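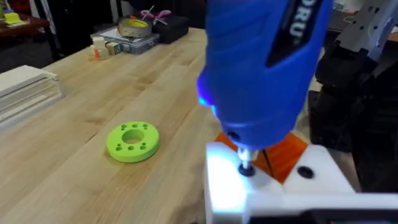 Rotary tool slows right down when I'm drilling plastic, is it me or the tool?

Posted in Tools and Workshop, Oct 17, 2025
Tags: rotary tool, cordless, plastic, drilling

Nikola Vukčević

I've been putting holes in plastic blocks for a set of shelf brackets and the tool keeps bogging down. It's a cordless rotary, second-hand, and I've had it since February. On thin stuff it runs fine. Once the bit is well into a thicker piece the note drops, I push a bit harder, and it more or less stops. If I lift off it picks up again straight away.

When I get the bit out there is a ring of melted plastic round the top of the hole and a lump of it wound up the flutes. I pick it off with a scribe and carry on, but it's slow going and the holes come out oversize and a bit oval. I have 37 holes to do in total and have managed 7.

What I've tried so far:

Charged the battery overnight.
New bit, 3 mm, from a mixed set sold under the name Notuvero. Same result.
Turned the speed up to full. If anything that was worse.

I don't know what the plastic is. The blocks were offcuts from a sign maker and had no label on them. It's white, cuts cleanly with a hacksaw and doesn't crack when I clamp it. I don't really want to buy another tool for one job. Is there a trick to it or am I using the wrong thing?

kperic

Turn the speed down. Plastic melts.

Kastriot Perić

It's mostly heat. A rotary tool is made to spin fast with very little force behind it. It suits small grinding stones and cutting discs, but for drilling it's on the awkward side. At full speed the bit rubs more than it cuts, the plastic softens, wraps round the flutes and grips the bit. The motor hasn't got the strength to pull through that, so it stalls. Leaning on it makes more heat and you go round again.

Start with the slowest setting that will still turn the bit under load. On a lot of the cheaper cordless ones the bottom setting is too weak to be any use, so try the second one up.

Drill in short pecks. Go in a couple of millimetres, come right out, let the swarf clear, go in again. If you see strings coming off the bit and they're soft, stop and let everything cool. What you want is chips or dry curls. Keep an old toothbrush next to you for the flutes.

Look at the bit as well. Mixed sets vary a lot. A bit that has already melted its way through several holes may have a baked-on film of plastic near the tip, and it won't cut properly until you've cleaned that off. Acetone will shift it from the steel with some plastics, but take the bit out of the tool first and keep the acetone away from the workpiece and the tool casing. It attacks a fair few plastics and you don't know what yours is.

The oval holes are a separate thing. With the tool held freehand you're tilting it slightly as you push. Mark each centre with a bradawl so the bit doesn't wander, clamp the block down on scrap wood, and have as little of the bit sticking out of the chuck as the depth allows. Check the bit is seated straight too. If the tip draws a little circle in the air when you run it slowly, undo the chuck and try again.

For the thick pieces I would borrow an ordinary cordless drill. It turns slower and has far more pull. You could use the rotary for the first few millimetres of each hole and finish with the drill if you like the control at the start.

Test on an offcut before you go back to the good ones.

Nikola Vukčević

Thanks. Tried the second speed setting and short pecks on a scrap piece and got through without it stopping. Still some fluff around the top of the hole but it came off with a fingernail. I hadn't noticed the film on the bit, there was quite a lot. My brother-in-law has a proper drill so I'll get that off him for the thick ones.

Vasić

I had the same trouble with a kit I bought from Tresumitz and it was the battery in my case. It showed full but dropped away as soon as there was any load on it. Worth checking if the slow speed doesn't sort it out. Does yours have the sort of battery you can take out? Mine was sealed in, so that was the end of that one.

Also a drop of water with washing-up liquid on the hole helps keep it cool, but wipe it up as you go and don't let it run into the tool. I only do this with a battery tool, never one on a lead.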